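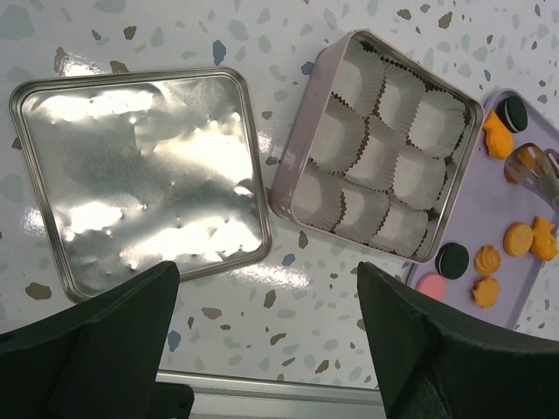
Figure 2. Tabletop with a metal lid, an open lavender tin with paper cups, and a tray of play cookies.

4.2 Where people got their news during the dispute

The second part of the survey asked residents of Redell and Lowther how they followed the dispute over the provincial assembly in the weeks after it was suspended. In total, 979 people completed this part. They were asked to name every source they had used in the past seven days, then to pick the one they relied on most. The order of the list was changed at random from one form to the next.

Local radio was the source most often named in both towns. This fits with earlier work on the Durnolen region by Baxter, who found that radio kept its audience during short political crises even where newspaper sales had fallen for years. Our interviews point the same way. Several people in Lowther told us they left the radio on all day in April and checked other sources only when an announcement was expected.

The two towns differed in their use of print. Redell has a daily paper, the Brostutard, which printed extra editions during the first week. Lowther has no paper of its own, and copies from Redell usually arrive in the afternoon. People in Lowther who wanted a written account often turned to messages passed along by relatives abroad. These messages tended to quote foreign outlets, sometimes in translation and sometimes with the relative's own comments mixed in. In the interviews it was often hard for people to say which parts came from a published report and which parts had been added along the way.

Language also mattered. Respondents who read in more than one language were more likely to say that foreign and domestic reports disagreed on basic points, such as whether the suspension had followed the written rules. Respondents who read in only one language more often described the coverage as repetitive. We do not take this to mean that the first group was better informed. They saw a wider range of accounts, but many said they had trouble deciding between them, and a few had stopped trying by the end of the month.

We followed up with 70 respondents in longer interviews, carried out by Gareth Haworth and two assistants. Each person was asked to describe a single report that had changed their mind about the dispute. Most could not name one. Those who could usually described a broadcast of the assembly's last open session, which was carried live and later replayed in part. Some had heard only the replay – which left out the opening statements – and their account of who had walked out first was different from that of people who had heard the session live.

Trust followed a similar pattern. People who had personal contact with a reporter or a station employee rated that outlet higher, whatever its editorial position. In Redell this helped the Brostutard, whose staff live in the town and are widely known. In Lowther it helped the radio station. Foreign outlets were rated in the middle of the scale by most people, with few strong views either way.

There are two limits to these results. The survey was done after the assembly had reopened, so answers depend on memory, and people may have given more weight to sources that later proved correct. The sample also leaves out seasonal workers, many of whom had left both towns before our fieldwork began. Lorraine Baxter's household panel does include this group, and we compare our figures with hers in Section 5. The coding scheme used for the interviews was last revised in October 2025, and the full list of codes is given in the appendix.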